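Rural Land and Ranch Property, Unit 2: Reading a Large Listing
Handout prepared by Stella Mutiso for the Monday evening group

Welcome back, everybody. Last time we spent so long on deeds that we never got to the Hotemham listing, so I've written out most of what I wanted to say and we can use class time for your questions (I know you have them!).

The listing gives 2807 acres. Before you get excited about a number like that, ask what kind of acres they are. At Hotemham, 793 of them are leased grazing land, and a lease is a promise with an end date on it. The buyer gets the use of that ground only as long as the lease runs, and only if the lease can be passed on to a new owner at all. Read the lease itself. Please don't rely on the brochure, however pretty the river looks at sunset.

Next comes water. Frontage on a river tells you where the land stops. It may tell you very little about how much water you can pump, or in which months. Ask for the water rights in writing, and ask whether they have been used lately, as in some states a right that sits idle can be lost.

Then there is what lies underneath. Surface rights and mineral rights can be sold separately, and on older ranches they often have been, sometimes by a grandparent the present family hardly remembers. If the seller owns only part of the minerals, the seller can pass on only that part. We'll go through the Chege deed together as practice – it has three separate reservations in it, and the second one is easy to miss.

Access is the last big item. Faraji Kombo will walk us through the Purorano parcel, where the only road in crosses a neighbor's pasture. Everybody got along fine for years on a handshake, and then the neighbor sold. A recorded easement would have saved a good deal of grief.

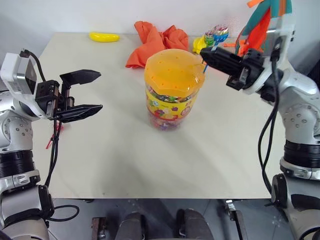
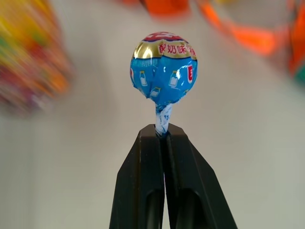 Reading time: 2 minutes

For next Monday, read the Himar purchase contract as far as the inspection clause. Mark the date by which the buyer can still walk away with the deposit, and write down two questions you'd put to the seller's agent. A 60-day inspection period sounds generous until you try to book a surveyor in calving season, so think about what you would order first, and bring your marked copy with you.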